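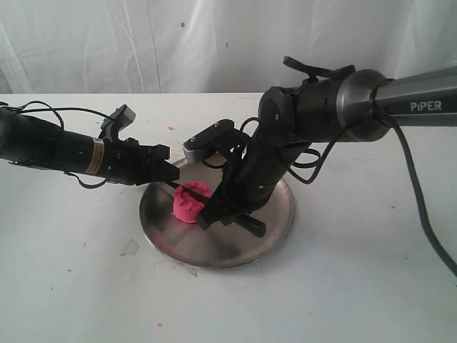
You have to let people be bad at it for a while, she told me before I had even found a place to put my coat, and then she went off to fill the kettle and left me to think that over at a table covered in newspaper.

She has run the evening modeling class at Fladura, the old seed store on Gatchalian Street, for 21 years now, and in that time she has taught retired bus drivers, new mothers, a whole bowling team, and one man who came every week for a winter and made the same small dog each time. The dog did get better, she says, though she was fond of the early ones with the thick legs. She still has one on the windowsill over the sink at home, next to the dish soap.

I had come to Brarkus to ask her why grown people sign up to squeeze something soft for two hours after a day at work, and she took the question more seriously than I had expected anybody would. She sat down across from me with the tea and thought about it with her chin in her hand.

"I think most of them haven't made a thing with no use to it since they were maybe nine or ten," she said. "You get to an age and all the making has a purpose. You make dinner, you make a spreadsheet, you make the bed. And then you come in here and I hand you a lump and I don't tell you what it's for, and I've seen people get really upset with me over that. I had a woman ask me for a worksheet!"

Did she give her one? She laughed at that and said she had gone into the back and come out with a blank sheet of paper, and that the woman had not found it very funny, although she did stay until spring and went on to teach half her church to make beads.

The class began with real clay and a borrowed kiln, and she will talk about that kiln the way other people talk about a first car. It was too big for the room and it ran too hot on one side, so that anything set on the left shelf came out darker than it should have. People would put their names down for the right shelf. When it finally gave out she couldn't afford another, and that was when she started with soft dough, the flour-and-salt sort she had made for her own children, mostly to keep the Tuesday group from drifting away while she looked for the money.

"And then I never went looking very hard," she said. "They liked it. It's warm in your hands and it smells like a kitchen. It's cheap, so they don't mind wrecking it. With the clay they'd get so careful. They'd paid for the firing, you know, and they had somebody's birthday in mind."

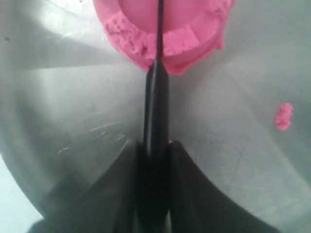
The recipe she uses has changed only a little in all those years. She cooks it in a heavy pot, two cups of flour to one of salt, with cream of tartar and oil and water, and she stirs until her arm hurts and then has whoever came early stir some more. She has opinions on salt (fine, always) and stronger ones on food coloring, which she adds to the water before anything else goes in so that she never has to knead the streaks out afterward. For a big open evening at the library she once made 800 balls of it over a long weekend, wrapped each one in wax paper, and kept them in every cooler her neighbors would lend her. She told me she dreamed about flour for a week, and that she would do it again tomorrow if they asked.

Her students bring their own tools, and this seems to please her more than almost anything. Butter knives come in, and combs, and garlic presses, and the caps off old pens. One fellow carries his in a fishing box with all the little trays. She keeps a coffee can of her own on the table for people who forget, but she likes the first evening best, when everybody lays out what they've taken from the kitchen drawer and has a good look at what the person beside them thought to bring.

I asked about money, a little shyly, and she wasn't shy in the least. It costs 3 dollars a night and the tea is included. The rent on the room is kind, and a shop two doors down, Pladeo, which sells yarn and buttons and used to sell records, lets her keep her flour in its dry basement all summer when Fladura gets damp. In return she minds the counter there on the odd Saturday. She says she is no use at all with the buttons, and sends people home with the wrong size.

We had gotten through most of the pot by then, and it was dark out, and I found that I had been rolling a bit of leftover dough under my palm the whole time she was talking. She had noticed well before I did.

"Everybody does that," she said. "My husband did it, and he told me for years he wasn't interested. He'd come to drive me home and sit right where you're sitting with his hat on, and by the time I had the chairs up he'd have a row of little sausages."

She doesn't plan to stop, though her thumbs bother her in the cold and she has started to let two of the older students do the cooking while she sits on a stool and tells them it's too dry. There is talk of a second evening, beginning in March, for people who work late shifts at the hospital. She is worried about the parking. She is also worried that the night-shift people will be too tired to enjoy it, but then she remembered a nurse who used to come straight from work and hardly say a word, just press her knuckles into the dough over and over until it was time to clean up.

"She never made anything in all that time," she said, getting up to rinse the cups. "She came for two years. I'd save her a big piece."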